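Cell upkeep thread, October 2022. Two arms, one table, a bunch of little jobs that kept getting pushed back all summer. Finally got to them.

1/13
So the cell is called Cisero (don't ask me, it was on the door when I got the job at Diltmont). Two black arms facing each other over a white table, tray up front, two wicker baskets behind it. It sorts household stuff between the tray and the baskets. My part is keeping it running, and every 3000 picks I get it for a whole day!

2/13
First thing I do is just watch it for a while with my hands in my pockets. Seriously. If I start taking screws out before I've seen it move, I end up fixing what I felt like fixing. I listen to the wrists, I look at what the cables do on the long reaches, and I write it all down before I touch a tool.

3/13
Top of the list this time was cable slack. The loops up by the wrist need enough length for a full wrist turn, but if you're too generous they sag and start brushing against whatever is tall on the table. You want to check it with the arm straight down over the tray and real objects under it, because the parked pose tells you nothing.

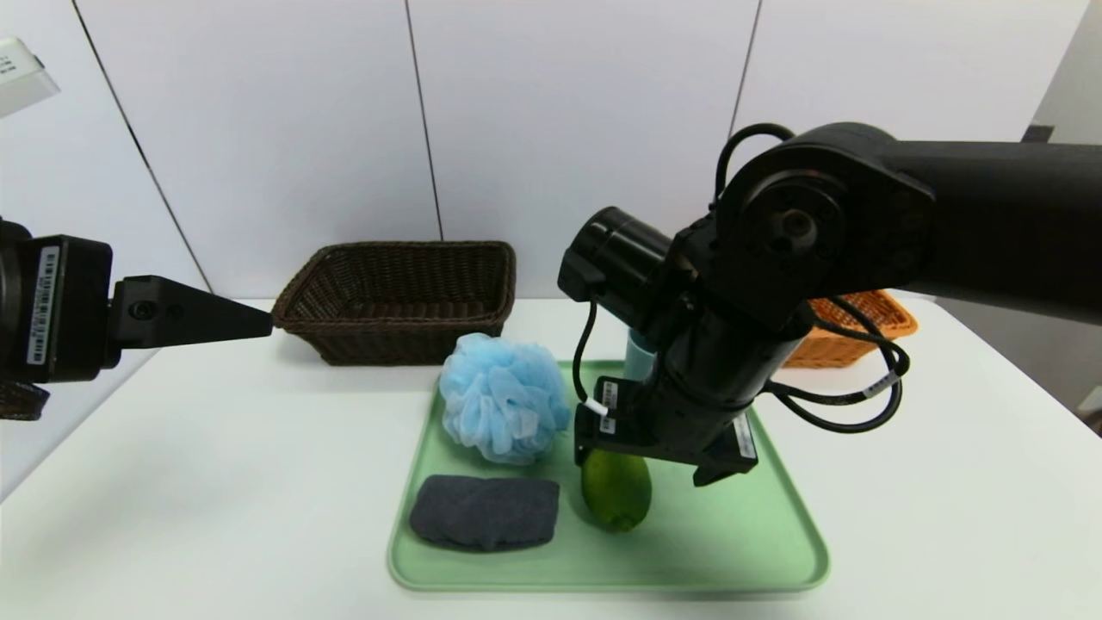
4/13
How I set the slack: brakes on, turn the wrist by hand to one end of its travel, then to the other, and see where the cable goes tight. Leave a hand's width past that. Then one tie at the joint, snug enough to hold and loose enough that the cable can still slide. I had cranked one down way too hard in September and yep, there was a flat spot in the jacket. My fault. Swapped the whole lead.

5/13
While you're in there, please look at your labels. Ours have barcodes on them and the corners lift with all that rubbing. A lifting label picks up fuzz, and then one day it comes off and lands in the work. I pressed down the ones that were still good and reprinted two.

6/13
Gripper fingers next. They're from Undwood, plain black parallel ones, and the inside faces get shiny with use. Shiny means slippery. I take them off, wipe them with alcohol, then give the faces a few light strokes with 400 grit. Light! You're taking off the polish and that's it. Wipe again, let them dry, put them back on the same side they came from.

7/13
Same side matters more than you'd think. They wear as a pair. I put a dot of paint marker on the back of the left one after mixing them up once and spending a whole afternoon chasing a grip offset that was just me being sloppy.

8/13
Then baskets. They aren't bolted down, so they creep a little every time a finger catches a rim on the way out. I put them back on their marks and teach the drop height again for each one. The dark basket is the annoying one, since soft things pile up in there and the arm has to stop higher than it would over a bare bottom. 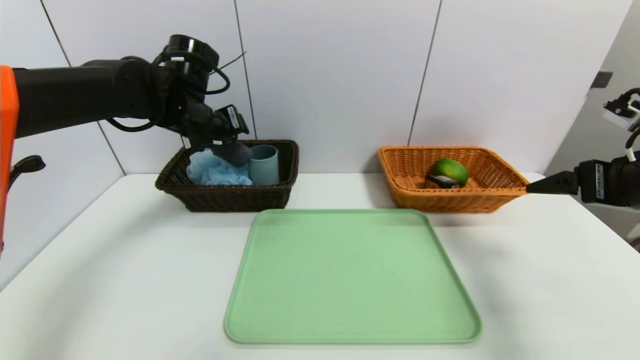

My rule is to teach with stuff already in the basket. I used to do it with nothing in there and then wonder why the gripper was shoving things around later. Now I go in slow, stop above the tallest thing, and save that as the approach point. Then a separate, lower point for the pick itself.

9/13
Also, teach one arm at a time with the other one held way off to its own side. The controller (it's a Kokkonen) will happily let both into the middle if you haven't set the shared zone. Ours was set, but the boundary was old, from before the table got shifted over. Redrew it with a 3 cm gap. Feels a lot calmer to stand next to now.

10/13
Taner Aydoğan asked me last time why I don't just copy the points from one arm to the other and mirror them. I tried! On paper it's fine. In practice the two bases aren't mounted quite level with each other, so the mirrored points come out low at the far end of the table. By the time you've corrected them all you could've taught them fresh and had a coffee.

11/13
Wrist cameras. Clean the lens with a dry cloth, check that the mount is tight, then open the fingers all the way and look at the live picture. You want both tips in view with the work area sitting between them. If one finger takes up way more of the picture than you remember, the mount has probably turned a bit.

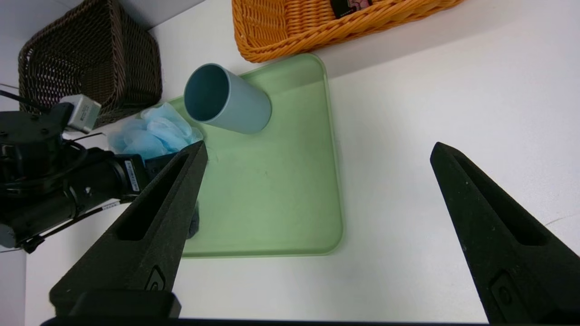

Wrist camera view with the fingers wide open. Cup on its side on the tray.

12/13
I save a still like that one every service and flip between old and new on the monitor. It's a dumb little trick, but it makes a loose bracket really obvious, way before the picks start going off. Mine needed a quarter turn on one screw and then I reran the hand-eye calibration anyway – it's quick and I sleep better.

13/13
Still on the list: a proper cable clip for the elbow, since ties are a pain to redo, and a new tray mat if the order ever shows up. If you run two arms over one table and you've found a clip that doesn't chew up the cable jacket, tell me which one. I've got a drawer full of bad ones.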